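Teaching a Robot by Hand: Questions We Keep Getting

Last updated 05/03/2025

Jistik is a buyer's guide. We don't sell robots and we don't take money from people who do. The answers below come from using the Tondik arm and the Donalex remote kit in our own shop, and from reading a lot of sales material so you don't have to.

What does "teach by demonstration" mean?

A person does the job through the robot, the robot records it, and software tries to copy the pattern. The brochures say the robot "learns like a child." A child who needed to see a spoon picked up 72 times would be taken to a doctor.

Is it better to push the arm by hand or drive it by remote?

Depends on the job. Pushing the arm by hand is quick to pick up and you can feel when it touches something. It also puts your hands and sleeves in view of any camera that happens to be watching, and those won't be there when the robot works alone. Remote control keeps you out of the way, but most kits give you little or no sense of touch. Vendors tend to recommend whichever one they make.

How many demonstrations will I need?

More than the quote says. The Pollock starter plan promises results from 23 demonstrations. We got something out of it at 23, if the cups stayed exactly where they had been during recording. Once we moved them a few inches, we were back at the controls.

Why does everybody practice on tea sets?

Because they're cheap and they look good in a demo. They are also a fair test. A cup has a small handle, a saucer slides, and tea punishes a jerky wrist. Be suspicious of any demo where the cups are empty, and ask to see it with something in them. 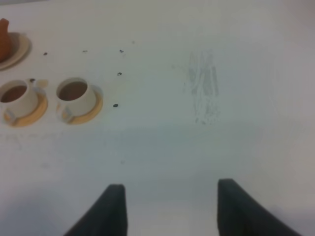 Do failed attempts have to be thrown out?

Most methods that simply copy the operator do better without them, so set them aside and label them. Don't delete them. Some newer training methods can use a failure if it's marked as one, and a pile of failures will tell you which part of the task is giving your operators trouble.

Does the table need to be spotless?

We wouldn't bother. A few crumbs and the odd smudge are what a working table has on it. A model trained only on a perfect white surface may be thrown off by the first stain it meets, and then you'll be paying somebody to wipe up for the robot.

Is a wrist camera enough?

For the last few inches before a grip, it's the most useful view you can have. For everything else it's like shopping through a mail slot. Objects slip out of sight as the arm moves. We run a second, fixed camera and would not buy a kit that can't take one.

Can anyone be an operator?

Anyone can start. Getting smooth takes practice, and the robot will copy your hesitation along with everything else. Leave the first day's recordings out of the training set.

Will this replace my staff?

We have yet to see it replace anybody's afternoon. Ask again in June, when we retest the Tondik with its new software.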